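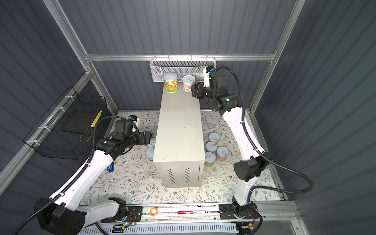
Corinne Padgham
Lecturer in Community Nutrition, Baddale College

4.2 What people keep, and how they open it

When we began visiting kitchens in Jostham and Hamdy in February, we expected most of our conversations to be about price. Price did come up, of course, but people were far keener to talk about lids, and we are grateful to them for steering us towards a question we had given only one line on the survey form. Across the 603 households that took part, 2,562 cans were entered in the pantry diaries, and the notes in the margins were often more useful to us than the entries themselves.

Older residents in particular told us they chose a can by how it opened before they looked at what was in it. Several had given up a favourite brand of soup when they could no longer manage an opener, and a few had the opposite trouble — their fingers were too stiff or sore to get under a ring, and they kept a butter knife in the drawer for the purpose.
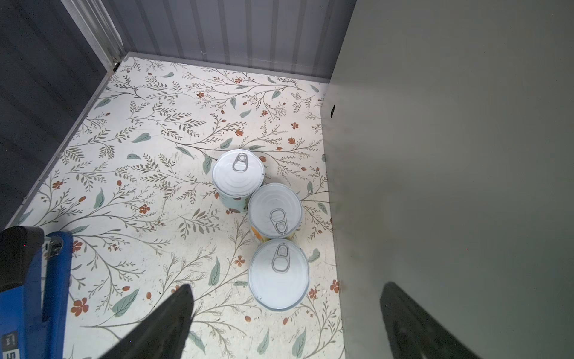

Figure 5. Cans with pull-tab lids, standing upright.

We had grouped all pull-tab cans together in the coding, and in hindsight that was a little hasty. Participants drew careful distinctions between small cans and large ones, and between a ring that lifts easily and one that lies flat against the lid. The Stando scale, which we used to score kitchen tasks for effort, has a single item for opening packaging, and it could not catch

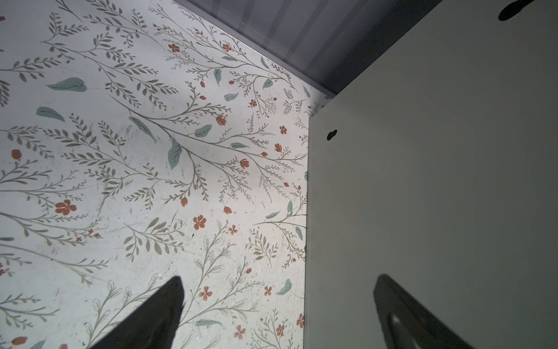 these differences, however patiently our interviewers read it aloud. We therefore went back to 125 of the households and asked them to talk us through a normal evening meal in their own words. Those second visits were a pleasure, and they usually ended with a cup of tea. They also changed our view of the Hamdy results, where low use of canned vegetables had first looked to us like a matter of taste. Section 4.3 takes up the question of shelf height, which many of the same people raised.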